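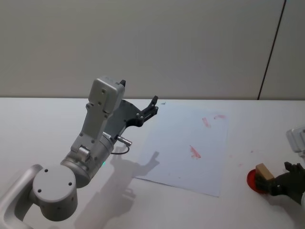

La siesta tiene mala prensa entre quienes no la duermen. En Quintero, donde vivo desde hace 30 años, la mercería cierra a las dos y reabre cuando a Elvia Villaseñor le parece, que suele ser a las cinco y alguna vez en febrero.

El ayuntamiento quiso ordenar el asunto con un bando de 4 páginas —tres de ellas, definiciones— que fijaba el silencio hasta las cuatro y media. Lo leyeron por megafonía a las tres y cuarto.

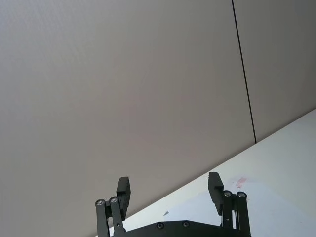 ¿Cuánto debe durar una buena siesta? Veinte minutos, según mi médico; según mi suegro, lo que dure el ciclismo.

Yo he probado ambas escuelas. De la primera me levanto puntual y de mal humor. De la segunda, preguntando qué día es.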